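How to set up house rules for kitchen tasks in simulation

Posted in: Good practice, robot learning
By Deisy Restrepo

Quick one. People keep asking what we check before a simulated kitchen task goes into the shared set at Piveo, and I keep typing the same answer in chat. So this is the long version. Rules first, then the steps, then the stuff that trips people up.

You need: a kitchen layout that loads, an arm with a two-finger gripper, a task script, and a free afternoon. If your layout came from the Jollberg pack, read the note on knobs before you start.

The rules, short form

One task, one goal. "Turn the lower knob" is a task. "Heat the soup" is four or five tasks in a coat.

Success is a number from the simulator state. Joint angle, distance, contact. Never "looks done".

No task goes in without a fail condition. Timeouts count as fails.

Every setting that changes the result lives in the config file. Not in the script, not in your head.

If you change a rule after episodes are recorded, new version number. Always. Even for a tiny change. Especially for a tiny change, those are the ones we lose.

Step 1. Name the task properly

Verb, part, object. turn_lowerknob_microwave. open_door_microwave. Lower case, underscores, no dates, no initials. We had three tasks called "final" in August and it took me most of a morning to work out which one Flores was training on.

Write one plain sentence under the name. Somebody outside the team should be able to read it and know what the arm is meant to do.

Step 2. Set the limits on the moving parts

Knobs, doors, levers, drawers. Each one gets a minimum, a maximum, a damping value and a friction value. Don't leave defaults. Default friction is often zero and then the knob spins if you breathe on it.

For knobs, also write down which way is positive. Clockwise seen from the front is our house rule. Jollberg layouts use the opposite sign on some of the appliances, so flip it in the config and leave a comment. Do not flip it in the success check. Someone will flip it back.

Limit the arm too. Cap joint speed and cap contact force. A policy that slams the panel and gets lucky is still slamming the panel, and it will do the same thing on hardware.

Step 3. Write the success check

For a knob: the angle has to pass the target and stay there for 31 steps. Holding matters. Without the hold you'll count every knob that gets brushed past the mark on the way to somewhere else.

For a door: hinge angle past target, same hold.

Then write the fail check. Ours are: time over, force over the cap, or the wrong part moved. That last one gets skipped alot. If the task says lower knob and the upper one has turned, it's a fail, even if the lower one ends up right.

Step 4. Randomize, but in bounds

Start pose of the arm, start angle of the knob, light direction, small camera shifts. Put the range for each in the config with units. Degrees or radians, pick one and say which.

Check both ends of every range by hand. Load the lowest value, look, load the highest value, look. You're after fingers that start inside a solid part, parts that start past their own limit, cameras stuck in a wall.

Fix the seed for the test split. Never train on it. Keep it in its own folder, read only.

Step 5. Check the close view

Before recording anything, bring the gripper in close to the part it's supposed to touch and stop short. Save a still. Then look at it properly, full size, not the thumbnail.

Can you tell the target apart from its neighbor? On a white appliance with white knobs there isn't much to go on, so the dial marks and the grip ridge have to read clearly. Is the fingertip heading for the right knob? Does the finger stand out from the body of the appliance? Pale finger on pale panel is a pain for everyone, people reviewing included.

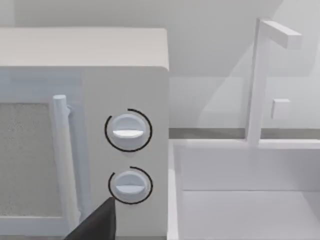 Step 6. Run the short batch

Do 6 episodes with a scripted arm before anything learned goes near it. Watch all of them start to finish. If the scripted arm can't do it, fix the task, don't tune the policy.

Then the long batch, 1,000 episodes, headless. Look at the fails by type. Nearly all timeouts usually means the arm can't reach. Nearly all force fails means the friction or damping is off, go back to step 2.

Skorkach format users: export after the long batch, not before. The exporter bakes in the config it finds and won't warn you if it's stale.

Step 7. Get a second reader

Someone who did not write the task reads the config and the checks, and runs the short batch on thier own machine. Same seed, same result. If the result differs, it doesn't go in. Doesn't matter how close it was.

The reader puts their name in the log. So do you.

Things that trip people up

Step length. Changing the simulator time step changes what 31 steps means. Version bump.

Collision shapes. The mesh you see and the shape the physics uses are two separate things. Turn on the collision view and check the knob isn't just a box.

Retries. If your script quietly resets and tries again, the success rate is junk. Log every attempt.

Old recordings. Keep them, tag them with the rule version, don't mix. We threw out roughly 2,000 episodes over this and I'm still annoyed.

Config template is in the team folder under rules. Found a mistake? Tell me and I'll fix it when I get a minute.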